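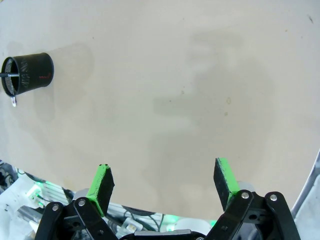

Hotwood Press to publish a doubtful history of the Hustirgate revival

For immediate release

Hotwood Press will publish The Hustirgate Preachers, a group biography of the travelling preachers who came through the mill town of Arnville and are said to have changed it for good, in July. We say "are said to" on purpose. The book spends a good many of its pages asking who said it, when, and what they stood to gain.

The story has been told the same way in chapel leaflets for generations. The preachers arrived at Hustirgate on foot, the public houses emptied, the mill owners gave back unpaid wages and 1,385 people were converted in a single evening. The figure has been carved on a plaque and repeated in sermons. It also appears, with no source given, in every earlier account we have been able to find.

The new book goes back to the chapel's own papers and can't make the number work. The seating plan shows room for 104. Even with people standing in the aisles and out in the yard, it is hard to see where the rest would have gone, and the roll of new members for that year has 16 names on it, three of them struck out again by the following spring. There may have been a great crowd in the fields that night. If so, it left very little behind on paper.

Readers who know Hotwood's list of religious lives will notice that this is a change of tone for us. We have published our share of admiring biographies, and some of them have been too easily pleased. A preacher falls ill, prays, gets better and sails for somewhere hot, and the reader is expected to nod along. Such books often sell well. We are less sure that they tell anyone much about the person on the cover.

The Hustirgate Preachers is also a group biography, a form with plenty of faults of its own. Too many of them are one good life with a few thin ones tied on behind. The first draft of this one had exactly that trouble, and two of the lesser preachers were dropped when it became clear that all we had on them was a birth, a quarrel over boots and a burial. Those who remain each get chapters of their own, including the one who gave up preaching to sell lamp oil and who, on the evidence of his letters, was much the best company.
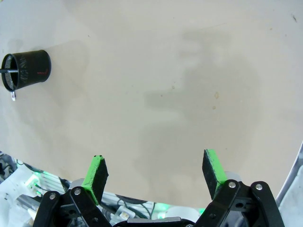 The letters are held in the Triantafyllou Collection in Arnville, and they have been used before, though mostly by writers looking for uplifting passages. Read from end to end they are full of rent, bad roads, sore throats and complaints about other people's hymns. Doubt comes into them a good deal as well. Earlier editors left most of that out, sometimes in the middle of a sentence, and the new book prints the missing lines in full so that readers can judge the cuts for themselves.

We should add that the book doesn't set out to sneer. Several of the preachers come out of it rather well. They sat up with the sick, they taught mill children to read, and one of them walked back to Hustirgate in winter to return money he thought he had been given by mistake. None of this needs a miracle attached to it, and the book doesn't supply one. Nor does it claim to know what went on in the hearts of those who were there. Anyone hoping for a final ruling on whether the revival was "real" will be let down.

Early readers have not all agreed with us. Some thought the treatment of the membership roll unfair, as many who were moved by the preaching would have gone home to other chapels and never signed anything at Hustirgate. That is a reasonable point, and it has been given a long note at the back. We remain unconvinced that it accounts for more than a thousand people, but the rolls of the neighbouring chapels are patchy and we'd be glad to hear from anyone who has one in a cupboard.

The book will be sold in paperback, with a map, a family tree for the two preachers who were cousins, and an index that has been properly made. There are no quotations on the cover calling it stirring or a must-read. A launch will be held in the reading room of the Triantafyllou Collection on a Wednesday at 7pm, with tea and an open discussion. Those who wish to defend the old figure are welcome to come and do so, and should bring their sources.

Review copies and page proofs can be had on request from the publicity desk at Hotwood Press, Arnville. Please say whether you would like print or electronic.

Ends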